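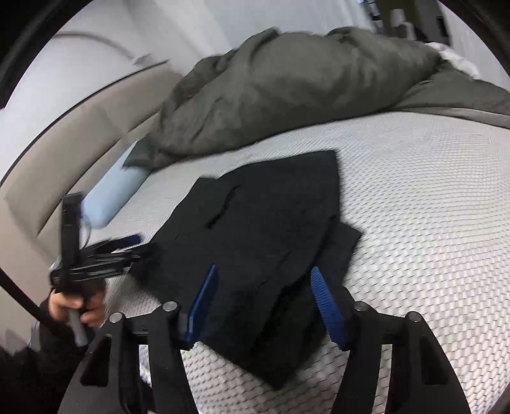
# Black clothes, white bed

Updated 16/06/2025

Hi and welcome to the laundry corner of my home pages! If you came over from the kitchen gallery, this one is a lot quieter and has a lot less flour in it. I've been folding my clothes on the bed ever since I moved into the Stondulell apartments, where the kitchen table is big enough for one plate and maybe a cup, so the bed it is. I like it better anyway. I can walk around three sides of it, and when I get tired of folding I'm already where I want to be.

I own a ridiculous amount of black. In April I pulled it all out of the closet and counted, and there were 27 black things (not including socks, I have my limits). Most of this page is about getting those folded and put away in a way that lets me find the one I want before work.

**Black on white mesh.** One garment in the middle of the bed, and the shape is sort of a lopsided diamond, with a long deep fold running in from the right side and a flap of the same cloth sticking out over the white. I love how black fabric looks against that mesh texture! Every corner shows up. On my old navy bedspread I'd be patting around for the edges like I'd lost my glasses.

## How I go about it

I put the whole pile at the foot of the bed and take one piece at a time up to the middle. First I find two corners that belong together. That sounds easy and with a towel it is, but soft black knits will hide a corner under themselves and then you fold the wrong thing in half and get a point at the bottom. When that happens I pull the point out flat and start over, it takes about 8 seconds and saves me a lumpy drawer.

Then I smooth from the center outward with the side of my hand. Long diagonal folds are the ones to go after first, the tiny wrinkles mostly take care of themselves once the piece is stacked with something on top of it. Sides in, bottom up, turn it over, done. Long sleeves go straight down the back before the sides come in (my mother crossed them over, and we've agreed to disagree).

Anything slippery gets rolled. I've tried folding my one silky top probably 1000 times and it has never once stayed put.

## Where it all goes

The drawers are a secondhand Jilus set with a bottom drawer that sticks. I rubbed a candle along the runners and now it sticks a little less. T-shirts stand up on their edges in the top one, front to back, heavier ones toward the back. Sweaters lie flat in the sticky drawer so I only have to fight with it in the winter.

For the things I can't tell apart when they're folded, I sew a short loop of colored thread inside the hem. Green is for the ones that fit loose, yellow is for nice ones, red means it has a hole and should only be worn around the house or for painting. I got the thread at Kirkegaard, the little sewing shop by the bus stop, and I still have most of the spool left in every color.

The detergent is Flustberg, the unscented one for darks. I use less than I used to and wash everything inside out, cold, with the zippers done up. My oldest black shirt has faded to more of a charcoal, but it's very soft now and I'm keeping it!

## A few odds and ends

- Lint: I keep the roller on the windowsill next to the bed and go over each piece after it's folded. Doing it before means doing it again.
- Matching socks happens last, near the window, in daylight. Black and navy look the same to me after supper.
- If the bed isn't made, I make it first. Folding on top of a rumpled comforter gives you rumpled shirts.
- Hangers are for two dresses and the coat. I've run out of rod.

Next up for this page is the linen shelf, once I've worked out what to do with the fitted sheets. If you have a fold for those that stays square, please write it in the guestbook, and tell me what size your mattress is!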